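Tremum: a shop arm and its simulated twin

Tremum is the working name for an arm cell going together in the back bay of the Curnisgate shared workshop. The cell has a real bench and a simulated one, and the two are kept in step as far as time allows. The gallery covers both sides from the first mounting plate through the sorting trials in May. Captions carry settings where they were written down. Click a thumbnail for the full size. Some entries have notes only; those thumbnails were lost when the gallery moved servers and will be put back as they are found on the old drive.

Bench and base

Base plate, first version. Steel, drilled on the workshop mill, bolted through the bench top into a crossmember. The bench rocked whenever the arm stopped hard, and the plate took the blame for a while. The bench was the problem. Added diagonal bracing on the rear legs and the rocking dropped to a level where it no longer shows up in the joint logs.

Base plate, second version. Same footprint, two dowel pins added so the arm goes back in the same place after it has been unbolted. The bay is shared and the arm comes off for anything with a lot of dust. Before the pins, each refit meant a full recalibration. Now it gets a short check with a pointer and three marks on the bench.

Power and stop circuit. The stop button cuts drive power directly and does not go through the computer. The first button was on the left side of the bench, within reach of a sleeve. It moved to the front rail. A second button hangs on a cable for whoever is standing at the back.

Cable run. Everything leaves the base toward the wall and goes up to a tray. The slack loop at the base was too short at first and pulled tight when joint one went past its middle range. Lengthened by a hand's width. Strain relief is a printed clamp with a strip of inner tube under it.

Simulated bench

The simulator runs on the older of the two workshop machines. The scene file holds a ground plane, the arm model, one light, and whatever objects the current trial calls for. Bench edges, the wall, and the cable tray were modeled early on and later dropped from the default scene. They slowed loading and did nothing for the grasp work. They come back in a separate file for collision checks.

Arm model. Visual shells and collision shells are separate meshes. The collision shells are simpler and slightly fat, so the planner keeps a margin without being told to. If the planner refuses a pose that looks clear on screen, turn on the collision view before changing anything else.

Object set. The trial objects come from scanned models with printed textures. Each has a mass and a friction value entered by hand. Masses were taken on a kitchen scale from the real items or their nearest match. Friction values are guesses that were adjusted until the simulated object slid on a tilted board at the same angle as the real one.

Object placement. The script drops objects from a low height at random positions and lets them settle before the arm moves. Some land on their sides, and the trial runs with whatever results. Early versions placed everything upright on a grid, and the grasp picker did very well on that and badly on everything else.

Render size. Square, 768 on a side. Smaller renders made the printed labels unreadable to the object picker, and larger ones filled the card's memory when several scenes ran together. The gray ground is plain on purpose. A textured floor goes in for the later training sets, along with changes in light direction.
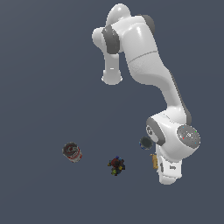

Approach moves come in two stages. The planner brings the hand to a standoff pose first, then a straight-line move closes the last stretch at reduced speed. The standoff distance is a single number in the config file and is shared by the simulator and the real arm. Keeping it in one place removed a whole class of mistakes, mostly ones where a value had been tuned on one side and forgotten on the other.

Elbow position. The arm has a spare joint, so the same hand pose can be reached with the elbow in different places. Left to itself the planner picks one solution on one run and another on the next. A preferred posture was added to the cost, weighted low, and repeat runs now look alike. This matters more on the bench, where the cable loop does not enjoy surprises.

Neighbor clearance. The picker used to score each object by itself and would choose a grasp that put a finger through the item next door. The score now subtracts for anything inside the swept path of the hand. If every grasp scores below the cutoff, the arm nudges the group sideways and scores again.

Contact settings. The default solver let thin objects creep out of the fingers during a lift. Smaller time steps fixed it at a cost in speed. The finger pads in the model also got a softer contact, matched by eye to the rubber on the real ones.

Grasp trials

First batch, simulator only. The run covered 332 grasps over mixed object sets, with the arm returning to its home pose between attempts. Results go to a plain text log, one line per attempt: object, pose, grasp width, outcome. No database. A text file can be read on any machine in the building and searched from the command line.

Failure sorting. Failed attempts were replayed one at a time and tagged by cause. The largest group was bad width estimates on round objects lying down. The next was the hand touching a neighbor on the way in. A few were plain bugs, including one where the gripper was told to close before the straight-line move had finished.

Width estimates. For a cylinder on its side, the picker was measuring the long axis when the view came from nearly overhead. The fix was to fit a box to the visible points first and try the short side before the long one. Simple, and it held up when carried over to the bench.

Bench transfer. Same code, real arm, speed capped. The first session was spent on coordinate frames. The camera mount had been measured from the wrong face of the bracket and every grasp landed short by the thickness of the plate. Once that was corrected the hand came down where it should.

Finger pads. The supplied pads were too smooth for glossy labels. Replacement pads were cast in two-part rubber in a printed mold, with shallow grooves across the face. Mold release is necessary. The first pair had to be cut out with a knife.

Return bin. Printed bins kept cracking at the corners, so the real bench now uses a shallow wooden tray with a felt bottom. The felt keeps round items from rolling back out. The tray's position is pinned like the base plate.

Vaughan board

Vaughan is the small controller board that handles the bench lights, the stop status lamp, and the tray sensor. It was laid out for an earlier project and reused with one jumper wire. It talks to the main computer over serial and sends a heartbeat twice a second. If the heartbeat stops, the arm pauses at the end of its current move.

Enclosure. Bent aluminum, vented at the back, mounted under the bench out of the way of knees. Labels on the connectors are engraved. Paper labels lasted until the first coolant spill from the neighboring bay.

Status lamp. Green for idle, amber for powered and ready, red for stopped. Amber was too dim under the overhead lights and was swapped for a brighter part with a lower resistor value.

Sukgate runs

Sukgate is the overnight script. It starts scenes in batches, writes a log per batch, and shuts down if disk space runs low. It starts at 11 p.m., when the workshop machines are free. Each batch stores its random seed on the first line of the log, so any single attempt can be loaded again in the morning and stepped through.

Render saving. Saving every render filled the drive in two nights. The script now keeps one picture at the standoff pose and one after the lift, and only for failures plus a small sample of successes. Full video can be regenerated from the seed if needed.

Version notes. The simulator version is pinned. An update changed the default contact settings without changing the config format, and a week of results could not be compared with anything before it. The version string is now printed at the top of each log and checked at startup.

Open items

Joint friction in the model is still one value for all joints. It should be measured per joint, which needs a slow sweep on the bench with the hand removed.

The nudge move works in the simulator and is disabled on the real arm until there is a force limit on it.

Camera bracket to be remade in aluminum. The printed one sags slightly when the bay heater is on.

Scene files, the bench drawings, and the mold for the finger pads are on the workshop file server under Tremum. Board files are in the Vaughan folder next to it.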